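Getting stains out of a white tablecloth

Okay, mine gets used for everything, so I've had practice! First I clear it down to whatever light stuff is still sitting there (a bread basket, a ball, you know how it goes) and look for spots while the cloth is still on the table.

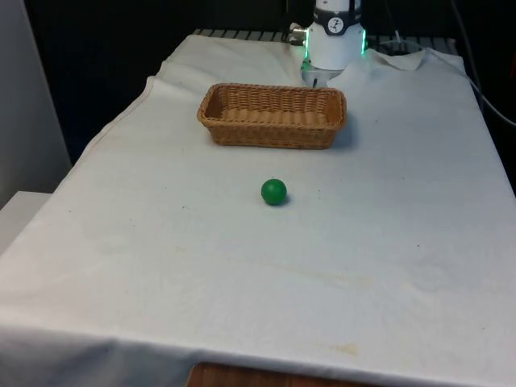 Yellowish-brown marks get dish soap and cool water, dabbed in from the back. Leave it 21 minutes, rinse, then wash warm. Skip the dryer until you've checked the spot again by a window.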